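Aug 16, 2022

Snack night, and other things I sweep up

I have owned the same dark brown kitchen table for 10 years, and it has never once let me get away with popcorn. Pale floors forgive you. A glossy dark tabletop shows off every stray piece like a jeweler's window.

My rules have slipped since February. Then: everybody gets a bowl, and the bowl stays put. Now: one little mesh basket from Hedwood in the middle, small plastic cups for scooping, a roll of paper towels on its stand near the back edge, and whatever happens, happens. Debashish says mesh is a silly choice for anything with crumbs. He says this with his hand in it.

I did look at a proper lidded bowl, but it cost more than the chairs, and I like the chairs. 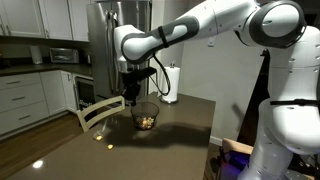
Anyway, the broom lives by the fridge now. I've stopped pretending it's going back in the closet.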